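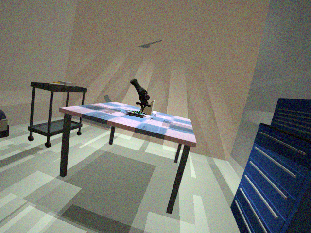 Does the planner need a restart when you swap the scene file?
Only if the new scene changes the collision groups. Otherwise reload the scene and the planner picks up the new geometry on the next cycle.

Posted by Lilla Vincze, April, 4:40 pm

Okay, that's the short version for the wiki, now the long one for Szűcs, who wrote:

> I ran 1000 plans to the microscope table with the Ulitz
> settings and only 794 came back. The rest hit the timeout.
> Same seed, same start pose. Is it the cart? I gave the
> cart and the drawer cabinet full meshes this time.

I'm pretty sure it's the meshes, yes! The drawer cabinet is the worst of it, all those long thin handles turn into a heap of tiny triangles and the checker grinds through every one of them (I lost a whole afternoon to this with Plotard). Swap the cabinet for two plain boxes, one for the tall back section and one for the drawers in front. Same idea with the cart: one box per shelf, thin posts at the corners, and forget about the casters.

I'd keep the real mesh for the microscope though. That eyepiece tube leans out at an angle, and if you box it in you lose most of the room you need to get near the little green things in the tray.

Other stuff to try, in whatever order you like:

- set the timeout to 55 ms, the default is too short for this table
- pull the latest Voltasov branch, the old one ignores padding on rotated tables
- send me the log from run 99, I want to see where it gets stuck

I haven't tried any of this with the perception node running, so leave that off for now.

Lilla

Filed under: Motion planning, Simulation, Help wanted

Recent threads
Padding units in the Ulitz config
Voltasov build fails on a clean checkout
Plotard viewer: shadows too dark
Re: Re: scene reload and stale poses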